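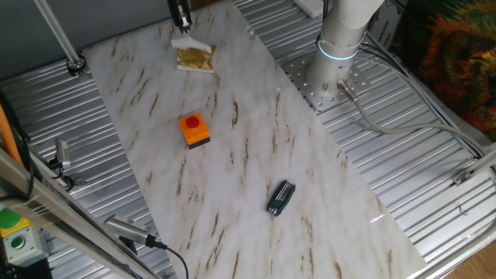 **Call for Participants: Working Beside Robot Arms in Surface Cleaning and Finishing**
Reference 1805

Merkari invites current and former bench workers to take part in a paid workplace study at its Tritby site. The study concerns the introduction of robot arms at the finishing benches, where marble-patterned boards are scraped, wiped and checked before packing, and the effect of that change on the people who have done this work by hand.

The company began moving part of the scraping and wiping to the arms last year. Bench workers now spend more of each shift setting out boards and tools, watching a run, stopping it when required, and deciding whether a surface needs to be gone over again. Job descriptions and pay grades at the site were written before these duties existed. Findings from the study will be used in the review of both, which opens in September.

Participants are sought in two groups:

- **Bench group.** Persons with at least one year of hand finishing or surface cleaning, at Merkari or elsewhere. No experience with automated equipment is needed.
- **Shift lead group.** Persons who have supervised a finishing, cleaning or packing shift and have taken part in assigning work between staff and machines.

Applicants must be 18 or older, able to stand for up to two hours with breaks, and comfortable being interviewed in English, Cantonese or Spanish. Seated participation can be arranged on request. Employees of Fukow, which maintains the arms, are not eligible.
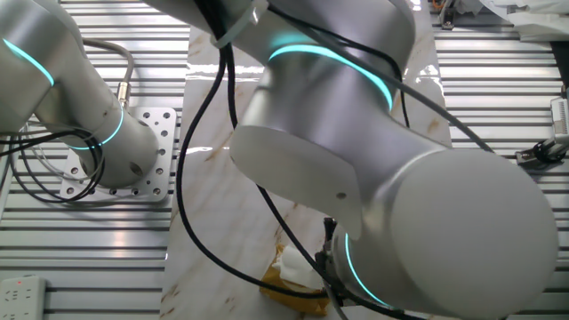 **Department of Work Organization and Training, Merkari — Tritby Site**

Participation takes place over four visits of three hours each. The first visit covers safety instruction and a short interview on the participant's working history. Sessions on the second and third visits are held at the bench. Participants will finish a set of boards by hand, then work a second set alongside the arms, and will be asked at intervals to say what they are watching for and when they would step in. The last visit is a group discussion with four or five other participants.

Members of the bench group receive $400 on completion of all four visits. Members of the shift lead group receive $600, as they are also asked to prepare a written work plan for one shift. A participant who withdraws early will be paid for each visit attended. Current employees may attend during paid hours with the agreement of their supervisor, and this does not reduce the payment.

The study does not measure individual speed for purposes of evaluation. Session notes are held by the research team and are not passed to supervisors or to the personnel office. Neither taking part nor declining to do so will affect an employee's hours, grade or assignment. 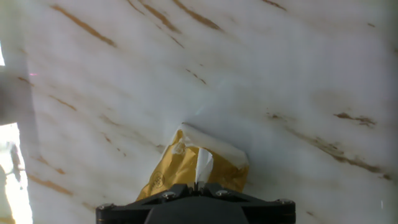 Particular attention will be given to judgment at the surface. Experienced finishers often tell a mark from a vein by touch, or by tilting their head against the light, and change their pressure accordingly. Such knowledge has rarely been written down at the site. The department wishes to record it in the workers' own terms and to establish which parts of it are still used when an arm holds the tool, which parts are at risk of being lost, and what new skills deserve recognition in training and pay.

Interviews will be conducted by Szu-yu Tam and Rocío Godoy. Bench sessions are supervised by Kam-wah Mok, who has authority to stop any session at a participant's request. Shuk-fan Lo, of the employee representatives' office, has reviewed the consent form and may be consulted in confidence before or after applying.

**How to apply**

Applications should include:

1. Name and preferred means of contact
2. The group applied for
3. A short account, no longer than one page, of the applicant's finishing, cleaning or supervisory work
4. Days and shifts on which the applicant is available
5. Any adjustments needed at the bench

Written applications may be left at Room 369, Koo Building, or mailed to the department at the Tritby site, marked with the reference given at the head of this notice. Applicants who prefer to give their account in person may arrange a time with Chi-keung Huang at the same office.

The closing date is 3 July 2020. All applicants will receive a reply, and those selected will be sent the consent form and a schedule of visits at least one week before the first session.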